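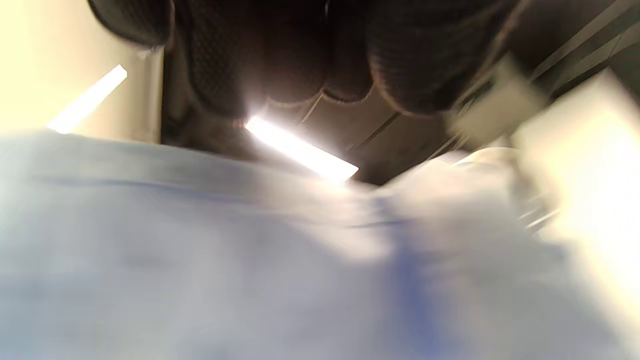 Figure 4-1. Light blue cloth close to the wrist camera during a fast move.

Tirora Teaching Kit: Setup and User Guide
Section 4: Recording a Shirt Task by Hand

By now the trackers are paired and your practice takes from Section 3 are saved. Now for the fun part! Cloth is one of the best things you can teach with this kit, and a plain dress shirt gives the robot plenty to learn: a collar, cuffs, a long row of buttons and a lot of fabric that never lies the same way twice.

The steps below cover putting a shirt on a hanger and taking it off again. Both are stored under the task name Vikinell-Shirt.

Before you start

1. Open the Plolthorpe recorder on your computer and choose New Task.
2. Pick Vikinell-Shirt from the list. If you don't see it, load task file 2131 from the kit folder.
3. Set the take length to 40 seconds. You can stop early at any time.
4. Clear the table, then lay out one shirt and one hanger.
5. Check that the headset, both hand trackers and both wrist cameras show a green dot in the recorder.

Note: Software older than version 1033 has no green dots. Use the Status page instead.

4.1 Putting on the hand trackers
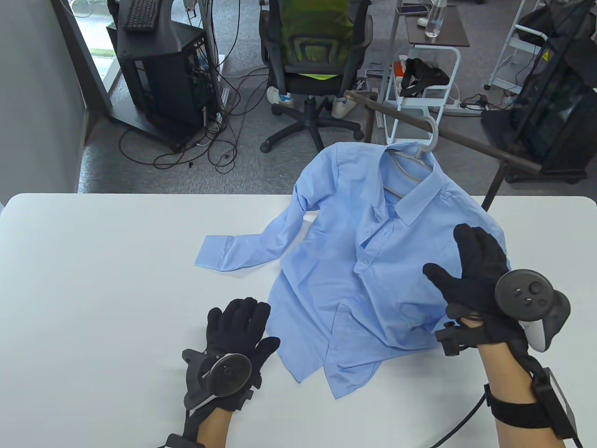

Tracking works best when each tracker sits flat and can't slide, so take your time with the straps. Put the gloves on first, then tighten the tracker until it moves with your hand and not a moment later. On both hands it goes on the back of the glove, which leaves your palm and fingers free for the cloth. Run the forearm cable down toward your elbow and let it hang with a little slack. If you can touch your own shoulder without a tug, the slack is right.

1. Stretch out both hands, palms down, over the table.
2. Press Calibrate and hold still until you hear two beeps.
3. Turn your palms up, then down again. The hands on the screen should follow without a lag.
4. If one hand drifts, loosen that tracker, seat it again and repeat from step 1.

CAUTION: Keep cables clear of the hanger hook and of your chair wheels. A snagged cable can pull a tracker off in the middle of a take.

4.2 Recording the take

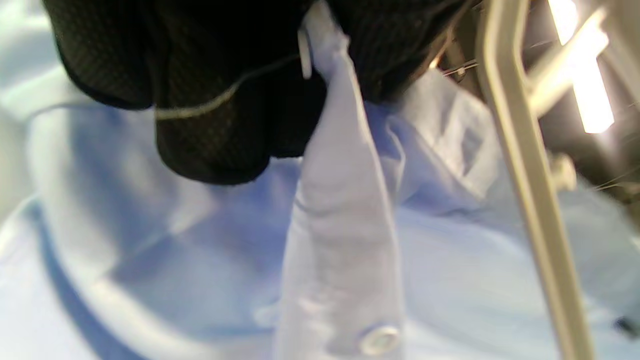 Reading time for this part: 2 minutes

Start every take with both hands flat on the table. The recorder uses that pose to line up the two hand paths, and it makes trimming so much easier later on.

1. Say "start" or tap the foot switch.
2. Find the collar with your left hand and the button strip with your right.
3. Pinch the strip and lift it just enough to open the neck. A small, clear pinch teaches far better than a big grab.
4. Slide the hanger in, one shoulder at a time.
5. Smooth the front with an open hand.
6. Return both hands to the table and say "stop."

Go at an easy, even speed. It's tempting to show off once you get the hang of it (we all do it!), but quick swings smear the wrist view the way you see in Figure 4-1, and the robot gets very little from those moments. A short pause before each pinch helps a great deal.

Mistakes are welcome. If the collar slips, fix it and keep going. Takes with a recovery in them are marked with the R key, and the Jelínek trainer gives them their own group. Robots that have seen a few good recoveries cope much better when a real shirt misbehaves.

4.3 Checking and keeping takes

Play each take back at half speed before you save it. You want to see the fingers close on the cloth, and you want the hand path to run as one unbroken line. 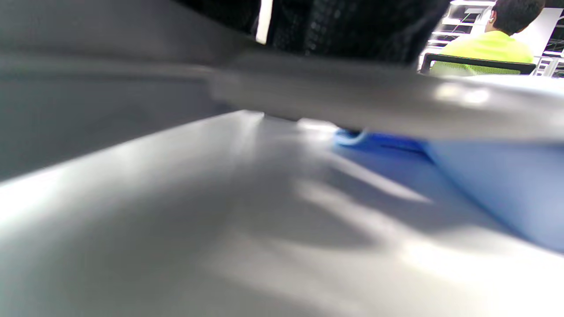

A gap in the line usually means a tracker was out of sight of the headset. Short gaps are filled in for you. Longer ones turn orange, and those takes should be done over.

1. Press K to keep a take or D to drop it.
2. Change the starting shape of the shirt before the next one: sleeves in, sleeves out, collar toward you, collar away.
3. Take a break when your arms get tired. Tired hands cut corners, and the robot will copy that faithfully.
4. Stop when the counter reads 275 kept takes, then choose Send to Trainer.

Note: Don't iron or pin the shirt between takes. Wrinkles are good for it.

If Send to Trainer stays gray, at least one take has not been marked. Sort the list by Status and the unmarked ones move to the top. Training settings are covered in Section 5.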